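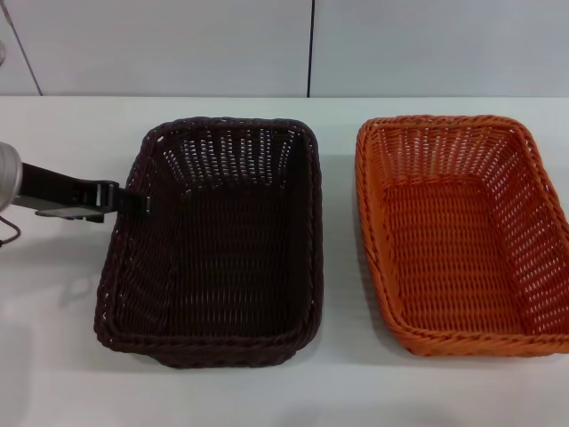 September 16, 2019
Willow preparation, soaking and mellowing. Entry by Elaheh Asadi. Read and initialed by H. Berchtold.

Purpose of this entry: to record the change in soaking practice for brown willow and to set out the handling of the Purkow bundles until the new schedule is confirmed.

The Purkow willow was received in August and stored upright in the dry room. The butts were sound and the bark was tight along the full length of the rods examined. A small amount of gray mold was found where the binding cord had held the rods together. It was brushed off outdoors and the cord was discarded. The Hauksdóttir willow from the same delivery showed no mold and was shelved without treatment.

The first Purkow bundle went into the long tank after 11 days in the dry room. It was weighted with the steel bars and the water was left unheated. Mr. Mösli removed test rods each morning and bent them around the 90 mm post. The early rods cracked on the outside of the bend, with the bark lifting away in short plates. Later rods bent cleanly at the tip but continued to crack near the butt. The bundle was held in the tank for 11 days in all before the butts could be turned without damage. This is longer than our written schedule allows and the schedule should be corrected.

After soaking, the rods were wrapped in damp wool blanket and laid on the stone floor to mellow. Ms. Rashidi reports that the outer layer felt slippery on the second morning. The blanket was too wet when it went on. The affected rods were rinsed, wiped down, and set aside for practice work. They are not to be used for customer orders or for the Hirance commission.

Tank water: changed once, when the color had become dark and the smell was noticeable in the corridor. Mr. Usmani asks that the drain screen be cleared before the tank is emptied in future. Bark fragments blocked the floor drain, and the cleanup took most of an afternoon. 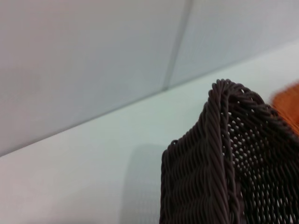 Can mellowed willow be returned to the tank if it dries out before use?
A short second soak is acceptable for brown willow, but the rods should be used the same day and should not be mellowed again.

White willow is a separate matter and remains on the existing schedule. The Pakis rods were soaked in the small tank and were workable by midday. Some discoloration appeared at the tips and is thought to come from iron in the tank fittings. Mr. Mösli will line the tank before the next batch. 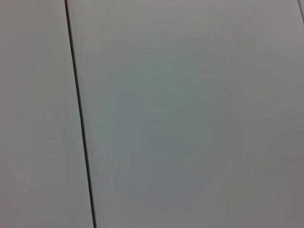
Pale gray panels with the dark seam between them.

Outstanding work:
Rewrite the schedule sheet for brown willow (Asadi).
Line the small tank (Mösli).
Sort the remaining Purkow rods by length and label each bundle with its date of entry to the tank (Rashidi).
Order 2 replacement wool blankets (Usmani).

The second Purkow bundle enters the long tank tomorrow. Test rods are to be taken from the middle of the bundle as well as the outside, and the results written on the tank card before the rods are discarded.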